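Subject: Re: [smallhouses] Top sheets, again
From: Hilkka Vuorinen
To: smallhouses list

Duarte, you have been on this list long enough to know what happens when someone types the words "top sheet". The last time it came up Jitendra left in a huff and had to be coaxed back with the breakfast spreadsheet. But you asked, and it's raining, and the bookings page is as quiet as a church, so here goes.

I went over to duvets with no top sheet in my second year. The thinking was the same as yours: less to wash, less to fold, and guests under a certain age looked at a tucked blanket as though I'd offered them a gas lamp. The thinking was fine. What I hadn't reckoned with was that a duvet cover is an enormous pillowcase full of spite. A flat sheet goes through the wash and comes out a flat sheet. A duvet cover goes through the wash and comes out with every tea towel, sock and pillowcase balled up in one corner of it, all still damp, and the cover itself bone dry and creased like a map.

Then you have to put it back on. I know there is a trick where you roll the whole thing up like a pancake. Conceição showed me on the stairs at the Brendum meet-up and it looked marvellous. I have never once managed it alone. I do it the old way, with my head inside, and I've had at least one conversation with a guest from in there.
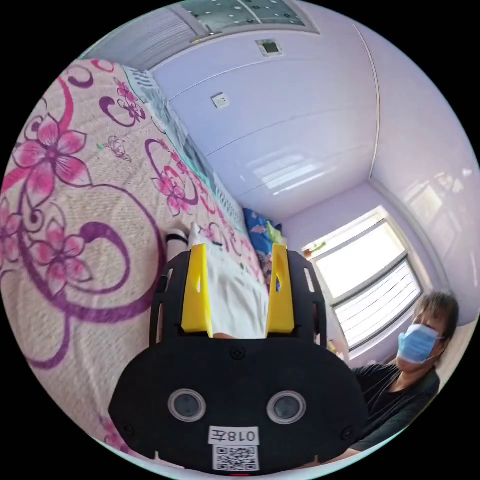 Bed on the left as you look into the small room.

Anyway, the money. You wanted figures. My outside laundry bill for October was 2,385 with full duvet sets going out after every stay. In the October before that, when I was still on sheets and blankets and doing the blankets only when they needed it, it was 1,341. Now, before Hala writes in: yes, I had more short stays in the second October, and yes, Sasum put their prices up in between (they sent a very nice letter about it, with a leaf on). So I wouldn't hang the whole difference on the duvets. But I'd hang a good bit of it there, and I'd hang the rest on the leaf.

What I do now, and I'm aware it pleases neither camp:

Bottom sheet, fitted, deep enough that it doesn't ping off at three in the morning. Then a flat top sheet. Then the duvet in its cover, with the top sheet turned back over the edge of it by a forearm's length. The sheet gets changed after every guest, no argument. So does the duvet cover, and I want to be plain about that because I know some houses treat the top sheet as a licence to leave the cover on, and I'm not going to be the one defending it on a list with an open archive.

"Then what was the point?" says Duarte. The point is that half of them sleep under the sheet alone from May onwards and stop ringing me about the heat. The other half kick it into a knot at the foot of the bed and never mention it. I haven't had one complaint either way, and I once had a complaint about the moon.

On your question about fabric, I don't think it matters as much as the catalogues say. I've bought the dear stuff and I've bought Holla's own range in the big packs, and after a winter of hot washes I defy anyone to tell them apart in the dark, where most of the sleeping gets done. Percale if your guests run warm. Something with a bit of polyester in it if you iron it yourself and would like to see your family now and then. I wouldn't touch sateen again. It snags on everything, including, I swear, compliments. 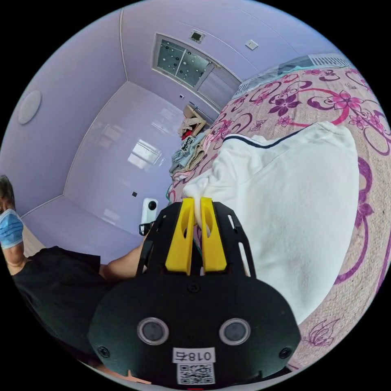
White, soft, and that's the extent of my views on fabric.

Do stick to white, though. I had a spell of a colour the shop called oat. Every set faded at its own pace until no pair of pillowcases matched, and it's not a colour you can touch up with anything. White can be boiled, bleached and replaced one piece at a time. If you must have a colour, put it on a cushion and let the guests throw it on the floor, as they will.

Stock: three sets per bed. One on, one in the wash, one in the cupboard. People will tell you two is enough. It is, right up to the morning the van doesn't come. With seven beds it sounds like a mountain of linen, but it fits in a tall cupboard if you keep each set folded inside one of its own pillowcases. I got that from Jitendra before the huff.

As for the dryer, I can't help you with the Serrano. Mine is older and only has one setting, which I would call "yes". Conceição had one for a while, so she may know what the blinking light means.

One thing I would ask in return. When you had the mattress protectors with the elastic corners, did they creep? Mine have started to creep. I find them halfway down the bed, under a perfectly smooth sheet, like something trying to leave quietly.

Hilkka

----- Original message -----
From: Duarte Correia
Date: January 13, 2020
Subject: [smallhouses] Top sheets, again

Hello all,

Sorry to bring back an old one. I'm redoing the bedding before the spring and I'd like to stop using top sheets altogether. My view is that guests don't want them, my back doesn't want them, and the cupboard is full.

Before I give the lot to my cousin for dust covers, can anyone tell me what going over to duvets only did to their laundry bill? Real figures if you have them, I promise not to laugh. Also, is it worth paying more for the fabric, and how many sets do you keep for each bed?

And has anyone got the Serrano dryer? Mine has a light that blinks and the booklet says only that the light may blink.

Hala, I know what you're going to say about blankets.

Duarte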